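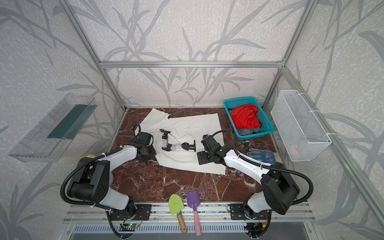
Projects > Student Reports > Automation > Two-Arm Kit Review

We use cookies to remember your settings. Accept / Manage

Review of the Skondard Two-Arm Bench Kit for Cloth Folding
Yolandi Engelbrecht
Submitted 7/26/25

1. Purpose

The department wanted to know if the Skondard kit is worth buying for the second-year automation lab. I was asked to build one unit, run a simple folding task on it, and report on setup, reliability and support. The kit was supplied by Gounder, the local reseller, on a 60 day trial.

2. Setup

The arms bolt to an aluminum rail along the front of the table, and both reach in toward the middle. The mounting plates have more holes than the manual shows. I used the outer ones and had to redo the left side once after fitting the bases in the wrong order.

Assembly took 14 hours spread over several afternoons. Most of that was cabling. Each arm has a black conduit that loops around the outside, and if it is clipped too tight it pulls on the wrist when the arm reaches across. The manual gives no slack length. It should.

The frame around the table is standard extrusion, so a mesh basket and a clear tray were easy to hang on the side walls. Patterned wallpaper was put up on the walls of the cell. The tabletop has a glossy marble pattern, and with the overhead light on full it gave glare at the near edge. Turning the light down fixed this.

3. Task and results

The task was to take an off-white cloth that starts out wrinkled, flatten it, and fold it in half. I ran 253 attempts in June. The arms finished the fold in just over half of them. The usual failure was at the first grasp - the jaws closed above the fabric and came up with nothing. The next most common was one arm letting go early, which left the cloth askew.

A thicker cloth did better than a thin one. I did not have time to test towels.

4. Parts and support

The jaws were the weak point. 2 sets wore smooth during the trial. Replacements came from Prolley, who make the grippers, and they fit without changes. Gounder answered email within a day but passed all software questions on to Skondard, where replies were slower.

5. Comparison

The lab already has a Salton single-arm unit. It is quicker to set up and the manual is better, but it can't hold two corners of a cloth at once, so it was not tested on this task.

6. Recommendation

Buy one kit, with spare jaws ordered at the same time. I would hold off on a second until Skondard sends the updated manual. My cable lengths and bolt positions are written up in the lab binder under the kit name.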